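Section 4: Setting up your bins

By now you should have your shelf up and level (if you haven't, go back to Section 3, I'll wait). This is the part I like best, because it's where a heap of stuff starts turning into something you can find things in. I've set up more of these than I care to admit, first in my own garage and then in the back room at Tostgate, where Felista Nzioka and I sort donated tools and kitchen things for people moving into their first homes. Most of what follows I learned there, usually by doing it wrong first.

You'll need:

Your plastic bins
A bucket of warm water and a squirt of washing-up liquid
Two soft cloths, one for washing and one for drying
Labels and a fat marker pen
Kitchen or bathroom scales
An old towel or a bit of carpet to work on

4.1 Washing and checking

1. Spread the towel on the floor or table and put the first bin on it. Do one bin at a time. I once washed the lot in one go and then had nowhere to stand.

2. Wash the inside first, then the rim, then the outside. Don't use a scouring pad! It will take the shine off and leave a haze that shows every speck of dust from then on. If there's sticky stuff left over from an old label, rub a drop of cooking oil on it, go and have a cup of tea, and it'll wipe away with the soapy cloth.

3. Get the cloth right along the underside of the rim. Grit collects there, and you'll feel it on your fingers the first time you lift a full one.

4. Dry it properly, corners too. Tools go in damp bins and come out rusty, and I have a tin of 11 brown drill bits to prove it.

5. Now run your thumb all the way round the rim. You're feeling for cracks, and your thumb will find them long before your eyes do. Go slowly over the places where the plastic steps in or out, as a split likes to start at a corner like that.

A few scuffs don't matter in the least. Nor do fine scratches on the bottom, which you'll get within a week of putting anything metal in there. Blue plastic shows them up more than grey does, especially under a strong ceiling light, and I've had people hand me a perfectly good bin in a panic over what was only glare.
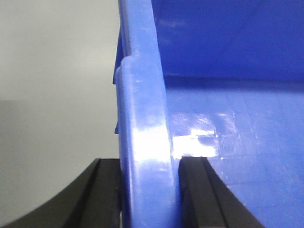 What you do need to worry about is a white line that stays put when you tilt the bin. Shiny patches slide about as you move it, but a stress mark stays exactly where it is. Press gently on either side of the line. If it opens at all, or you hear a tick, that bin is finished with heavy work. Keep it for cushions, or dog toys, or the bag of bags that every house seems to have.

Caution: don't try to mend a cracked rim with tape. It holds beautifully until the bin is at shoulder height.

4.2 Deciding what goes where

6. Before you put anything in, make piles on the floor. Big loose piles will do: things for cutting, things for cooking, electrical bits, things you can't name. The last pile is always the largest and it's nothing to be ashamed of.

7. Give each pile a bin and write the label now, while you can still remember what you meant. Keep the words plain. Kiprono Shirima once labelled one "Useful" and we were opening that bin for months, because everything in the building counted.

8. Stick the label on the short end that will face you on the shelf. Press it down from the middle outwards. If your bins live somewhere cold, warm the plastic with your hand first and the glue will take much better.

Note: I write the label on masking tape for the first fortnight and only do the proper one once I've stopped changing my mind. You may be more decisive than me.

4.3 Filling

9. Heavy things go in first, flat on the bottom and spread out evenly. If all the weight sits at one end, the bin will swing down on that side when you lift it, and your wrist will know about it.

10. Stand tall things along the back wall and keep the short ones in front. Small loose bits (screws, hooks, picture wire) want a tub or a jam jar of their own inside the bin. My favourite is an old 800 g coffee tin, but anything with a lid will do.

11. Wrap anything sharp. An old tea towel and an elastic band is plenty for kitchen knives. For saws, slit a length of hosepipe and push it over the teeth.

12. Stop filling a good hand's width below the rim. I know there's room for more. There's always room for more! But you need somewhere for your fingers to go when you pick it up, and a heaped bin won't slide under the shelf above.

13. Weigh it. Stand on the scales without the bin, then with it, and take one from the other. I come in at 70 kilos, so it's an easy sum for me. Check the answer against the limit you wrote down for your shelf in Section 3, and remember that everything else on that shelf counts too. If you're over, split the load between two bins.

Caution: if you have to hold your breath to lift it, it's too heavy, whatever the shelf can take.

4.4 Putting them on the shelf

14. Heaviest on the bottom, lightest at the top, and whatever you use every day somewhere between your hip and your shoulder. For me that's the kitchen bin. Felista swears it should be the screwdrivers.

15. Slide each one in until the back touches, then pull it forward a finger's width so you can get a grip on it next time. Bins pushed hard against a wall can also trap damp behind them, which I found out one September when I moved one and met a lot of woodlice.

16. Pull every bin out and push it back once before you call the job done. If one catches, take it out and look for a screw head standing proud on the shelf. Don't force it, as that's how rims get chipped.

Looking after them

Empty and wipe each bin twice a year, or straight away if something leaks. Do the thumb check on the rim while you're at it. Keep them out of direct sun if you can, because plastic left on a windowsill side for years goes chalky and then brittle.

If you've got bins with lids, the fitting is a bit different and you'll want Section 5. If yours are open-topped, skip ahead to Section 6 and make a start on the hooks.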